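How to build up to a 2,000 metre indoor row without buying into the hype

Every winter the rowing machines at the club fill up with people who have watched a few clips and decided they will be fast by April. Most of them go off like a rocket, hang on for a minute and a half, and finish the last stretch looking as though they have been pulled out of a canal. Then they ask which supplement would have helped.

None of them would have. I have coached beginners for a long time and I have heard the case for beetroot, magnets, altitude masks and a powder called Zulotine, which tastes of chalk and limes. I remain unmoved. What follows is the dull method. It takes eight weeks, and you need a machine, a clock and somebody willing to tell you your back is rounded.

If you have a heart problem, a bad disc or you are coming back from illness, see a doctor before you start. I mean that, and I would sooner lose a reader over it.

Before you start: set the machine up

Put the foot straps across the widest part of your shoe. Too high and you can't bend your ankles, too low and your feet slide about.

Now the lever on the side. People treat it as a difficulty setting and shove it to the top, as if it were a fairground hammer. It changes how much air gets to the flywheel, and so how heavy each stroke feels. A high setting does not make you stronger on its own, and it will tire your lower back early. Start in the lower half and leave it there for the full eight weeks. If you keep fiddling with it you will have no idea what made you faster.

Step 1: Learn the stroke in the right order

Legs, then body, then arms. On the way back: arms, then body, then legs. It sounds simple and almost everyone gets it wrong when they are tired.

Practise it in pieces. Ten strokes with arms only, ten with arms and body, ten with half the slide, then ten full strokes. Do the whole round twice before every session, including the ones where you are late and cross.

The commonest fault is bending the knees before the hands have passed them, so that the handle has to hop over the top. Lieselotte Hellwig, who taught me, used to lay a broom handle across the shins of anyone who did it. I don't recommend the broom handle, but I never forgot the lesson.

Step 2: Row slowly for two weeks

Three sessions a week, twenty minutes each, at 18 to 20 strokes a minute. You should be able to speak in whole sentences. If you can't, ease off.

You will be told this is a waste of time and that short, savage intervals do the same job in a quarter of it. I have read the articles. I have also watched what happens to beginners who follow them, and a good many have stopped coming by the third week. Perhaps the intervals work wonderfully for people who are fit already. You are probably not one of those people yet.

Step 3: Find an honest starting time

At the end of week two, row the full distance at a pace you are sure you can hold. Write down the finish time and the average split for each 500 metres. Don't empty the tank. You want a number to work from.

Write it on paper. I know the machine will send it to your phone, and that the phone will send it to a training app, which will give you a score for how ready you are. The one our club tried was called Burkari. It told Waltraud Ehlers she was in peak condition on a morning when she had a temperature and had been up half the night. She went home to bed, and I went back to the notebook. 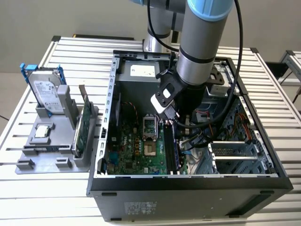

Step 4: Add one hard session a week

From week three to week six, keep two of the slow rows and swap the third for this:

Warm up for ten minutes.
Row 500 metres at your starting split, less two seconds.
Rest for three minutes, moving gently.
Repeat until you have done four.

If the fourth is much slower than the first, you went too fast. Start the next week at your plain starting split and be patient. If all four were comfortable, take off one more second next time. One, please. Those who take off five are back where they began a fortnight later, with a sore wrist.

Step 5: Practise the pacing

In week seven, row 1,000 metres at the split you hope to hold on the day. The first 200 should feel too easy. Everyone's first 200 feels too easy, and that feeling has ruined more tests than weak legs ever did.

Settle on your plan now. Mine is to sit on the target split until 500 metres remain, then look at how I feel and spend whatever is left. Some coaches prefer a fast start -- the argument being that you may as well use the energy while you have it. I have never seen it go well for a novice.

Step 6: The last week and the test

Two short, easy rows, then two days off. Eat what you normally eat. This is no time to try a gel somebody gave you at the Plonmont regatta.

On the day, warm up properly, until you are lightly sweating. Then sit still for a couple of minutes, take three short strokes to get the wheel moving, and lengthen out. Keep your eyes on the split and ignore the person next to you.

Afterwards, paddle lightly for five minutes before you get off. Write the time under the first one in the notebook, and take a few days before deciding whether you want to do it again.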